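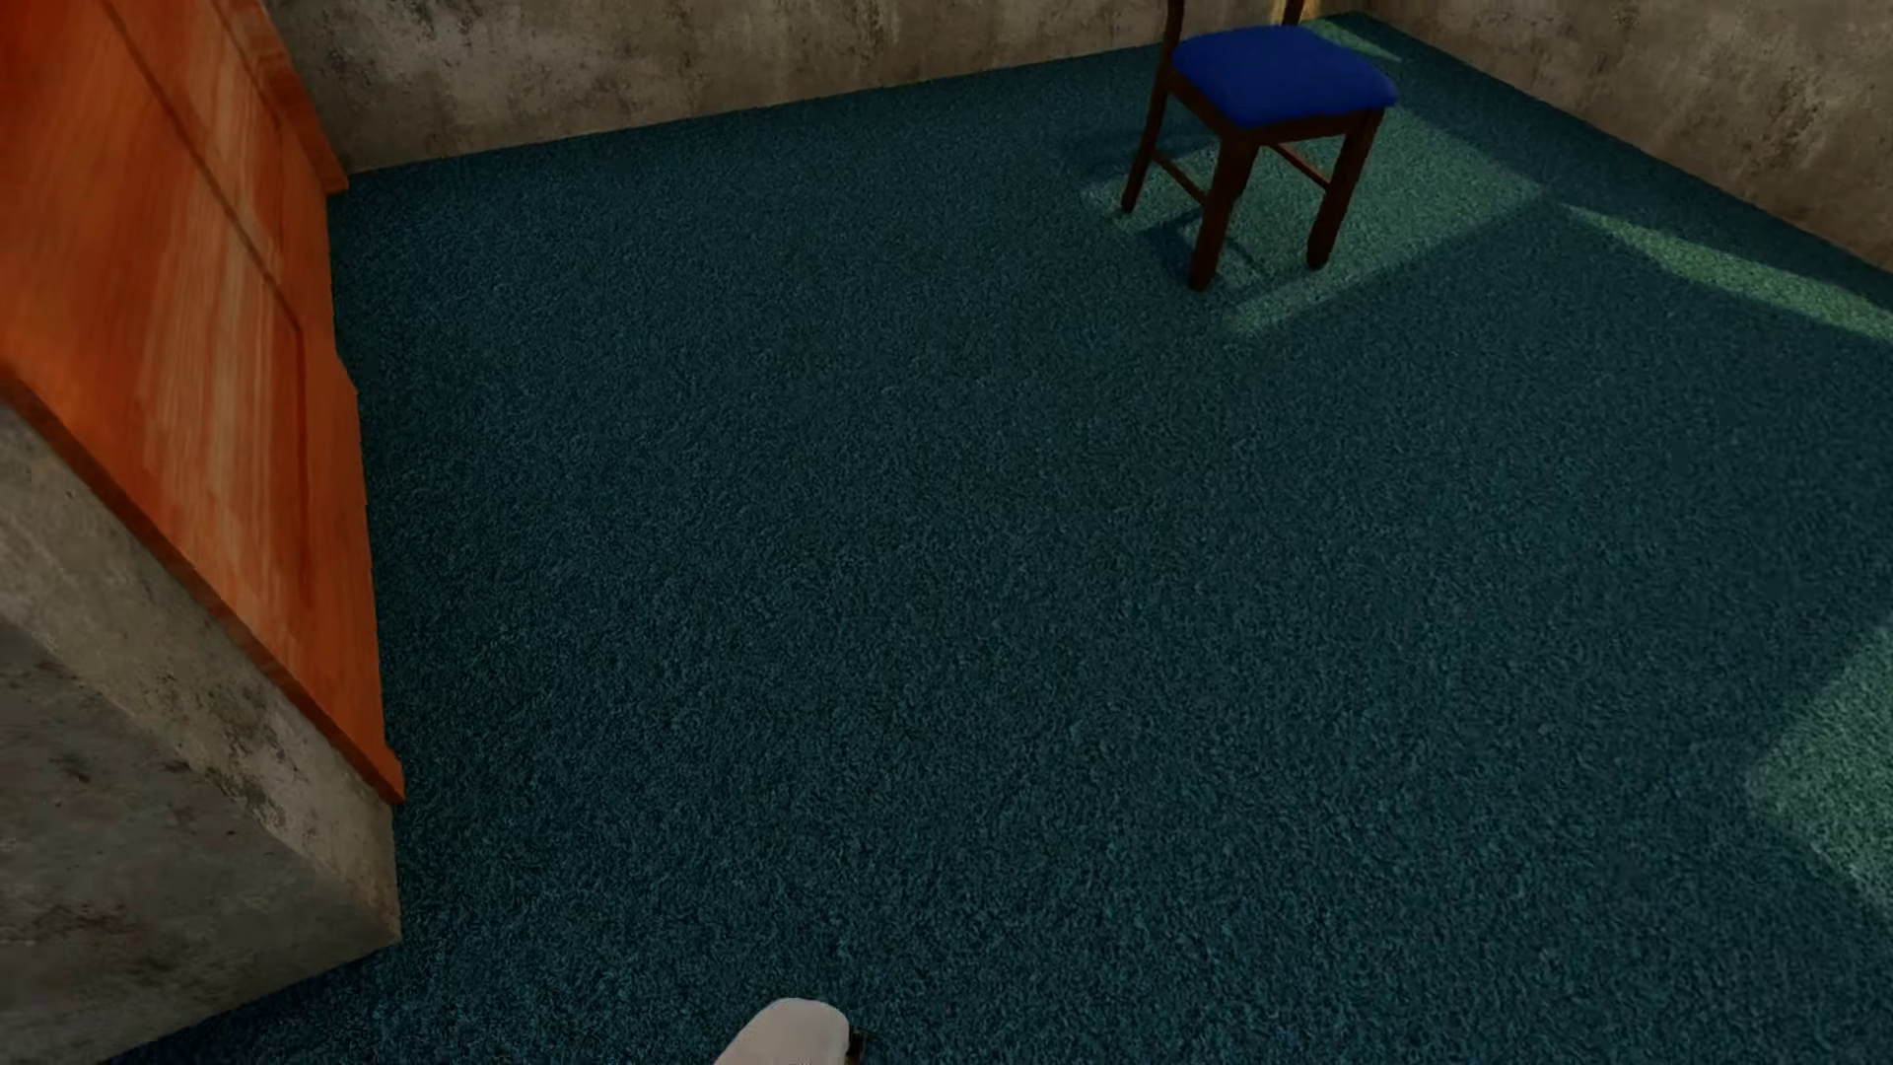 Why is carpet fuzzy?

Get down on the floor. Go on, you've been told off for lying about on it often enough, so this time you can say it's for science. Put your nose right up to the carpet and look sideways. What seemed like one flat coloured thing is a crowd of tiny tufts, all standing up and leaning on each other like people waiting for a bus.

That crowd has a name. It's called the pile. A carpet with a short pile feels a bit like a brush. A carpet with a long pile is called shag, and it is where small toy bricks go to retire.

What's underneath?

If you could pull up a corner (please don't, I will get letters) you'd find the backing. This is a sheet of tough woven stuff, and it's the part that does all the work and gets none of the compliments.

Most carpet today is made by a machine called a tufter. Think of a sewing machine, then make it as wide as a room and give it hundreds of needles in a row. Each needle pushes a loop of yarn down through the backing, and a little hook catches the loop so it can't follow the needle home. Then the whole lot moves along a bit and the needles come down again.

If the loops are left alone, you get loop pile, which is bumpy and tough and good for schools. If a blade slices the top off each loop, you get cut pile, which is softer. After that the back is painted with glue, and often a second backing is stuck on to hold everything in place. Glue is also not often complimented.

Try this: find out which sort you have at home. Look for little rounded humps (loop) or little brush ends (cut). Some carpets have both, to annoy people who write explainers.

Where does the fuzz come from?

Some of it comes from sheep. Wool is springy, so when you tread on it, it squashes down and then stands up again. A sheep needs its coat to be springy for its own reasons and was not thinking of your hallway.

Much of the rest starts out as plastic. Nylon and polyester are melted into something like very hot honey and pushed through a plate full of tiny holes, a bit like a shower head. Out come long, thin threads. These are twisted together to make yarn, and the yarn goes off to meet the needles.

Why is it speckled?

Plenty of carpets look like one colour from the doorway and like several from the floor. A blue-green one may have dark flecks and light flecks all mixed up. Sometimes the maker does this on purpose, twisting different coloured threads into the same yarn. Speckles are very good at hiding crumbs. Your parents may have known this when they chose it.

Sometimes it's a trick of the light. The tip of a tuft catches the light and looks pale, while the gap beside it is in shadow and looks dark. Rub your hand across a cut pile carpet one way, then the other. You can make a dark stripe and then wipe it out again. You can also write your name, which I did at my Aunt Jade's house, and Jade Fothergill did not need a detective to work out who'd been there.

Why is it quieter?

Clap your hands in a tiled bathroom, then clap in a bedroom with carpet. Sound bounces off hard tiles and comes back at you. In carpet, a good deal of it wanders in among the tufts and never finds its way out. This is also roughly what happens to socks.

Why does it zap me?

Shuffle across a carpet in your socks on a dry day and touch a metal doorknob. Ow. As your feet rub on the fibres, tiny bits of electric charge move from one to the other, and you end up carrying more than your share. The doorknob gives the charge somewhere to go, and it leaves in a hurry. Damp air helps the charge leak away quietly, so zaps are worst in cold, dry weather.

Touching your brother's ear works as well as a doorknob. I only mention it so that you can avoid it.

Words to show off with

Pile: the fuzzy part you walk on.
Backing: the sheet underneath that holds the tufts.
Tufter: the machine with all the needles.
Fibre: one very thin thread.
Underlay: the squashy layer between the carpet and the floor.

Next time: why does the fridge hum, and does it know any other songs?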